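Troltetti Messenger Service Updates

Print this thread | E-mail this thread

Troltetti will begin the release of version 10 of its messaging app for Android in December. This thread sets out the changes that affect group chats, linked devices and backups.

The limit on group size will rise from 317 members to 500. Existing groups will be moved to the new limit without any action by their administrators. Invitation links already in circulation will remain valid.

Administrators of larger groups will have a new setting that holds messages from new members for review. It is off by default. It can be found under Group Info, then Permissions.

Each account may be linked to as many as 4 devices. Users who already have more than that number linked will be asked to choose which to keep the first time they open the new version. Message history on a removed device is deleted the next time that device connects.

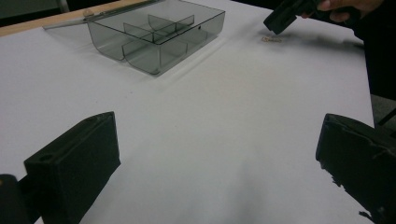

Backups made through Vovon will continue to work. Backups made through Halim will become read-only when the new version is installed. Users may restore from them but may not add to them.

To move a Halim backup, open Settings, select Chats, and select Transfer Backup. The phone must be connected to Wi-Fi and to a charger for the length of the transfer. Voice messages are included. Stickers downloaded from third parties are not.

The release will be made in stages by region. Users enrolled in the beta program will receive it first. We are unable to move individual accounts forward in the schedule, and we ask that users not install copies of the app obtained from other websites.

Phones that run the Clesunus edition of the app will receive the update separately. The group limit on that edition will stay at 317 until its own release is ready. Members using it may remain in larger groups but cannot create them.

A correction to our earlier post on read receipts: the setting applies to individual chats only. Receipts in group chats cannot be turned off in this version.

Questions about a specific account should be sent through the Help section of the app. Replies to this thread are not monitored after 6 p.m.

Print this thread | E-mail this thread

Recent threads
Changes to linked devices on tablets
Vovon backups: storage limits explained
Reporting unwanted group invitations
Known issues in the Clesunus edition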